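Hello all, and sorry this is landing on a Tuesday when I promised it before the weekend!

**Where we are with the spice shelf task**

We've now got 174 hand-held demos on disk, and 170 of them are good enough to train on. The four I threw out were all my fault (I keep closing the fingers too early, then fiddling about trying to rescue it, and the model really doesn't need to learn that from me). Brurerix paid for two of the hand-held grippers and both are earning their keep, though one has a slightly stiff trigger and I've started to favour the other.

The plan hasn't changed: a person holds the gripper, does the job at kitchen-table speed, and the arm learns from what the gripper saw. I come in low over the table with the fingers wide open, because the arm will have to come in that way too.
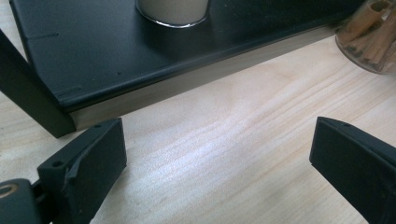

Fonseca wanted to know whether we should drop the hand-held sessions and drive the arm by remote control from the start, as that would at least give us motions we know it can do.

Fair point, and I did try it! I spent most of a morning on the Zumier remote rig and came away with a sore neck and very little to show for it. It's lovely for slow, careful corrections, but for the everyday reach-and-grasp stuff I'm so much quicker with the thing in my own hand. So I'd like to keep both: hand-held for the bulk of it, remote for the awkward bits near the shelf edge, where I tend to twist my wrist in ways the arm can't copy.

Glass is still the thing I worry about most. I've slowed my approach right down for anything on the raised surface and I pause before I close, which has made the recordings longer but much easier to label.
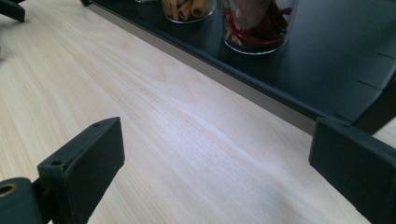 Labelling itself is nearly done, apart from the last batch, which I want to go through again with fresh eyes. After that the whole lot goes over to Fivdale for the first training run, and I'm hoping to have something moving on the real arm in June.

Money-wise we're fine. I would like a spare set of finger pads before the next round, so please shout if that needs a separate form!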